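Cevari match chat logs: data card

Maintainer: Arnaldo Barreto
Last revised: Wednesday, February 3, 2021

What it is

Text chat from 800 public matches of Cevari, a team shooter, saved as one CSV file per map. The two maps covered are Graltley and Mrema. Player names are swapped for random codes.

What people say it is

The forum post that first shared these files called them "a full picture of how players behave online". I doubt it. Voice chat is missing, and most squads that talk at all use voice. Private lobbies are missing too. 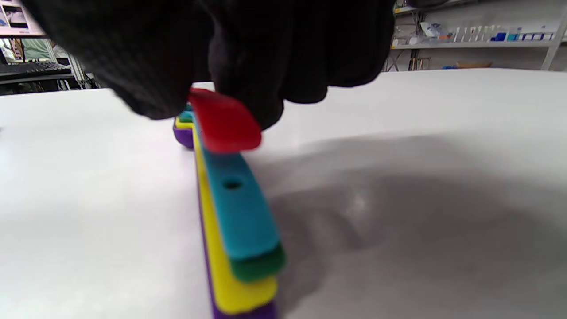
Red piece held over the coloured bars.

Labels

Each line is marked friendly, neutral or abusive. Two people did the marking and I have found no record of how they settled arguments. Sarcasm is a mess – "nice shot" turns up under all three labels. Treat any score above a simple word list with suspicion. 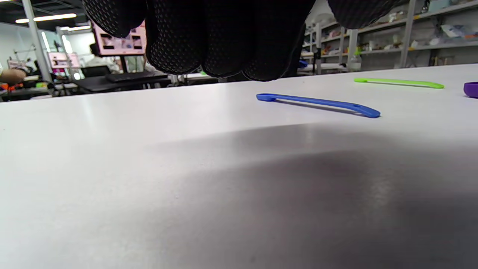

The January patch changed the chat filter, so lines from before and after it shouldn't be mixed. The patch column is blank in 8 matches on Mrema. I left them in.

Known uses

Cirkelano trained a mute tool on an early copy. I have asked for their test results and have none so far.

Files

graltley.csv
mrema.csv
codes.txt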